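The Long Way Round to a Tidy House

My grandmother cleaned her stairs on her knees, from the top down, with a stiff little brush and a tin pan that had belonged to her mother. She did it before breakfast, with the radio going in the kitchen, and if you wanted to come down while she was at it you jolly well waited. I thought of her a good deal this spring, when I moved into a narrow old house in Dilthorpe with 57 stairs (four floors, if you count the attic, and the estate agent certainly did) and found that my big, expensive vacuum cleaner wouldn't sit on a single one of them.

So I have gone back to the old ways, or some of them, and I've been surprised by how many of my neighbours never left. There is a whole quiet world of people who sweep. They have opinions about bristle. They will tell you, over a garden wall and at some length, that you should sweep a carpet in one direction only, and that damp tea leaves scattered on a stone floor will keep the dust from flying up. I tried the tea leaves in January and spent most of an evening picking them out of the cracks, but I'm told I used too many.

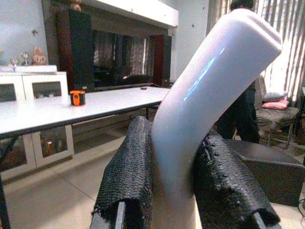 The parish accounts at Dilthorpe go back to 1354, and among the candles and the mended bell ropes there is a payment for brooms, bought new for the church before Easter. I find that enormously cheering. All those centuries of mud coming in through the same door, and somebody going after it! The brooms would have been birch or heather tied to a pole, made by whoever lived nearest the common, and I don't suppose they lasted until the autumn.

By my grandmother's day the brushes came from Jinham, nine miles down the valley, where the Tsolakis works once employed 320 people and turned out 3000 brushes a week. Scrubbing brushes, boot brushes, bottle brushes, a very fine one for hats. The building is flats now, with a bakery on the ground floor, but plenty of the brushes are still going strong in kitchens round here, and they turn up at the Jinham market in a box under somebody's table, usually at the price of a cup of tea. I bought two and use one of them for potatoes.

What I like best is the quiet. You can sweep while the baby's asleep, or late at night with the window open, and you can stop halfway to look at something you'd lost behind the dresser. It takes longer, I admit, and my knees have views on the matter.

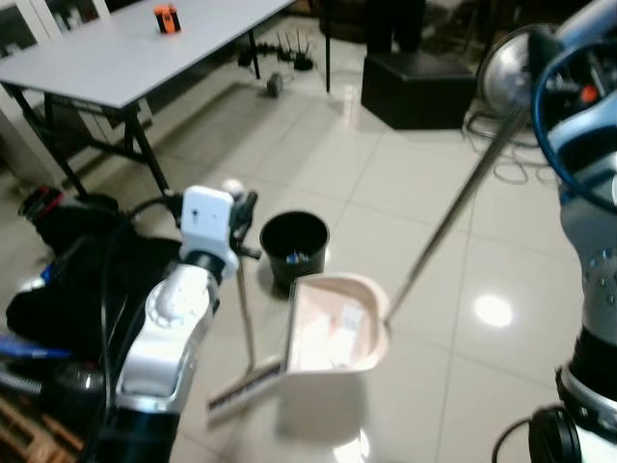 One reader of my column in the Stadora newsletter wrote in to say that I was being far too romantic about all this, that she had swept three flights every morning for thirty years and wept with joy on the day her first vacuum cleaner arrived, and that anybody who wanted her old brush was welcome to it. She added that the secret with stairs is to do the corners first, with a dry paintbrush, and let everything fall to the middle.

I have tried it since, and she's quite right about the corners. I wrote back to ask whether she still had the brush.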